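Part 3: Setting up your small parts drawers
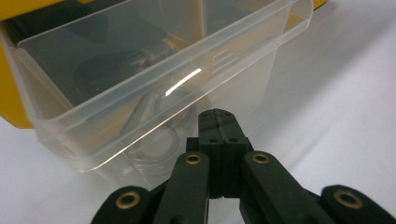 Right, so you've got your parts list printed and the kettle's on. Before you touch a soldering iron or build a single bit of the Tedonum doorbell kit, get everything sorted into drawers. I skipped this on my first build and spent a whole arvo on my hands and knees looking for one resistor (it was in my sock!).

You'll need the kit, some sticky labels, a pencil, a multimeter and a drawer cabinet. Mine came from the Bortolotti hardware place in Amcombe, but any cabinet with little pull-out drawers will do the job.

1. Tip the kit bag out onto a tray with a lip. A baking tray is perfect, just give it a good wipe first.

2. Pull out the two chips in the silver bag and leave them in the silver bag. They get their own drawer, bag and all.

CAUTION: Touch something metal and earthed before you handle the chips. Carpet plus woolly jumper is a terrible combo, ask me how I know.

3. Sort the resistors by their colour bands. If your eyes are like mine, don't trust the browns and reds under a warm lamp. Use the multimeter and write the value on the paper tape with your pencil.

4. Do the capacitors next. The tall ones have a stripe down the negative side, and you'll be glad later if you've had a good look at that now.

5. Label each drawer with the part number from the list, R1 to R11 and so on. I used to write "little blue ones" on mine, which made sense for a week or so.

Note: Pencil, please! The Bimside boards swap a couple of values between versions and you'll be rubbing things out.

6. Put the screws and spacers in the bottom row. They're the heaviest bits and the cabinet sits steadier that way.

7. Tick everything off against the list. A full kit has 138 pieces, counting the spare LED. If you're short, check the folds of the bag before you email me, and check the tray again too.

CAUTION: Button batteries don't go in the drawers at all. Keep them in their packet, up high, well away from kids and the dog. If you think someone's swallowed one, ring the Poisons Information Centre straight away.

8. Slide the drawers home gently. Some cabinets have no stop at the back or the front, so go easy pulling them out as well, or you'll be starting again from step 1.

Once every line has a tick next to it, go on to Part 4 and we'll get the iron warmed up.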